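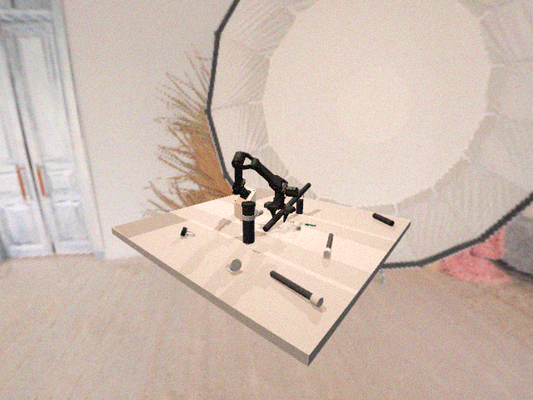 Tomoyo Sakai wrote after the April report that the gauge figures were no use to hand knitters without the needle size beside them, and asked for swatches to be measured both before and after washing. Both changes have been made. The tables for this period give needle size, stitches and rows to 10 cm, and the two sets of measurements.

Cludden Stitch Archive: progress report to the Rirkis Fund
21 Aug 2020

1. Work done

The archive now holds 1,175 knitted swatches with a written pattern and a chart. All of the slip stitch and mosaic patterns are finished. Cables are finished except for those worked over more than 24 stitches, which need a larger swatch and have been put back to the next period. Lace is under way.

Each swatch is worked in the same undyed double knitting wool on 4 mm needles, with a garter edge of three stitches at each side. It is measured on the day it is cast off, soaked for twenty minutes, dried flat without pins and measured again. Lace swatches are pinned out, and the tables mark them with a P.

2. Results from washing

Slip stitch fabrics changed least in width. Several grew in length, mostly those where the slipped stitch is carried over two rows. Brioche grew in both directions and should not be used for fitted garments on the unwashed figure. Two cable swatches gave readings that did not agree with their charts. On checking, both had been worked with one cable crossing missed. They have been unravelled and will be knitted again.

3. Charts

Charts are drawn in Netex and exported at one size. The symbol for a left-leaning decrease was too close to the symbol for a left twist when printed small, so the twist now has a heavier line. Older charts are being redrawn in order of archive number. Written instructions take priority wherever the two differ, and a note says so on each sheet.

4. Yarn and spending

The yarn budget for the year is £3,000, of which £2,000 has been spent. The mill changed its spinning oil part way through and the later cones feel stiffer before washing. Test squares from old and new cones matched after washing. The supplier, Sasaki, has set aside enough of the present batch to finish the lace section.

Postage was over budget. We ask to move £6 from stationery to cover it.

5. Next period

Finish lace, then begin the wide cables. Test knitters will be sent the mosaic patterns in written form only, to find errors that a chart would hide. Corrections received will be listed by archive number in an appendix to the next report.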